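Software engineer, manipulation data and policy tooling
Sterkness, Rudivbridge
Full time, permanent, on site at least three days a week

Hello! I'm Flora MacLeish and I look after the software side of the folding project at Sterkness. I'm writing this advert myself because the last one went through three rounds of editing and ended up sounding like a bank.

We're a team of 10, and we work on getting robot arms to handle cloth. Towels, pillowcases, tea towels, anything that flops. People do the task first with hand-held grippers, we record it, and the recordings go into training a policy that then has to run on real arms. I love the modelling work, but the bit in the middle (syncing, cleaning, labelling, replaying, finding out why episode such-and-such has a pose track that jumps sideways) is where most of our time goes, and it's where I need you.

At the moment we have 3,353 recorded episodes and a pile of Python scripts that Lorne Chan and I wrote in a hurry. They work. They also take ages, and only Lorne knows which order to run two of them in.
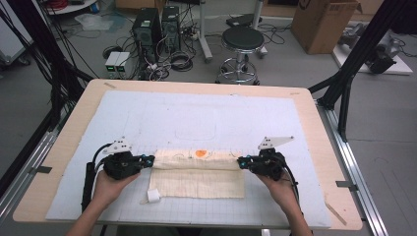 So the first big job would be turning those scripts into a proper pipeline, which we've been calling Bosgate. It should take a raw session, line up the video with the gripper poses and jaw widths, throw out the segments where tracking has dropped, and give the person who did the recording a yes or no before they've moved on to the next one. Right now they find out the following morning, and I get grumpy messages about it, quite rightly.

After that it's fairly open. Ysaline Riviere works on perception and would love a hand with tracking cloth corners when they're tucked out of sight. Isabelle Paquette runs planning and control, and her replay tool, Raju, badly needs a decent viewer (you can scrub forwards but not backwards, don't ask). If you've got strong feelings about either, say so in your letter!

What I'm hoping you'll bring:

Good Python, and enough C++ to fix something in a driver without crying
Some time spent with camera calibration, time sync or pose estimation
A habit of writing tests, or at least guilt when you don't
Patience with other people's code, mine included

A robotics degree is fine, and so is no degree. I came from writing software for weather stations. If you've never touched a learned policy we can teach you that part.

You'd also spend a couple of hours a week recording episodes yourself. We all do it, me too, and it's the quickest way I know to spot what's wrong with the tools.

To apply, send a CV and a page or so about something you built that had to deal with messy sensor data. Shirley MacDonald handles the applications and will reply to everyone. We close at 5pm on the last day of May. There are 2 interviews: a video chat with me, then an afternoon here with the team, travel paid, no whiteboard puzzles.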